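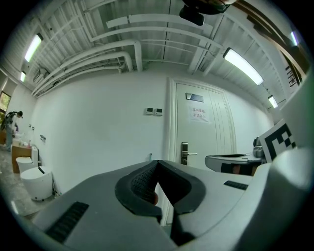

**Do the two grippers have to be paired before you fit the finger pads?**

Pair them afterwards. The pads change how far the jaw closes, so a zero taken on bare fingers is wrong as soon as the rubber goes on.

## 4. Fitting the pads and setting the jaw zero

This section covers the hand-held Pevby grippers as built in our shared workshop. The kit comes with a leaflet that calls this a five-minute job. Allow an evening for your first one. Aliki Spanos wrote the original notes, and I've changed them wherever my own build didn't behave the way they said it would.

You'll need:

- both gripper bodies, charged
- four finger pads, two left and two right
- the small hex driver from the Pevby kit
- isopropyl alcohol and a lint-free cloth
- a laptop with the Sosteo calibration tool installed

> **Caution:** Switch the gripper off before you put anything between the fingers. The tool has a "safe hold" mode. I don't trust it, and I'd ask you not to either.

### 4.1 Fit the pads

1. Turn the gripper off and pull the battery.
2. Wipe each finger with alcohol and let it dry. Don't use the citrus cleaner under the sink.
3. Check which pad is which. The textured side faces inward, toward the other finger. The L and R marks on our first batch were swapped, so go by the curve of the pad and ignore the letters.
4. Press the pad on from the base to the tip. Work out any bubbles with your thumb.
5. Fit the retaining screw and stop when it's snug. Going further strips the plastic, and the replacement part is a whole finger.
6. Repeat for the other finger.
7. Look down the gap between the two. It should run straight. If one tip leads the other, back off both screws and start again at step 4.

**Note:** The Pevby leaflet says the pads "self-centre over time". Ours haven't.

### 4.2 Set the closed position

1. Refit the battery and connect the gripper to the laptop.
2. Open the Sosteo tool and choose **Jaw**, then **Read raw**.
3. Close the jaw by hand until the pads just touch. Don't squeeze. The rubber gives, and a squeezed zero makes every later reading look a little open.
4. Wait for the number to settle and write it down. Mine read 2,858.
5. Press **Set closed**.
6. Open the jaw fully and read again. Mine gave 3,229. Yours will differ, and so will your second gripper, so don't copy my numbers into the file to save time.
7. Press **Set open**, then **Save**. Close the tool and reopen it to check that the values stuck. Version 2 of the tool says "Saved" whether it has saved or not.

If the reading wanders while you're holding the jaw still, check the sensor cable before blaming the software. Ruairí Kinsella spent most of November reinstalling things over a half-seated plug.

### 4.3 Check it in the hand

1. Put the strap across your knuckles and tighten it until the gripper stops rocking. It'll feel too tight at first.
2. Keep your fingers clear of the vents.
3. Hold the first gripper with its jaw pointing away from you and watch the live reading as you open and close it ten times.
4. Do the same with the second gripper, with the first still running. Interference shows up as a jump in both readings at the same moment.
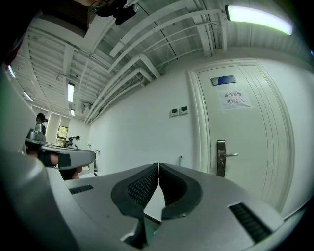

5. Put both down, wait a minute, and read the closed values again. A small drift is normal. If it's more than you'd see from squeezing the pads, go back to 4.2.

> **Caution:** Don't test with glass or anything you'd mind dropping. A good closed reading tells you where the jaw is. It says nothing about how well it holds.

### 4.4 Pairing

Only now pair the two, using **Link** in the Sosteo tool. The left-hand unit goes first. Nabil Nasrallah says the order makes no difference — on his laptop, perhaps. On mine the labels come out reversed every time I start with the right.

The Pluslow add-on claims to do all of section 4 automatically. I tried it on one gripper and got a closed value that left a gap I could see daylight through. Until someone here gets a better result, set the zero by hand and write both numbers on tape inside the battery cover.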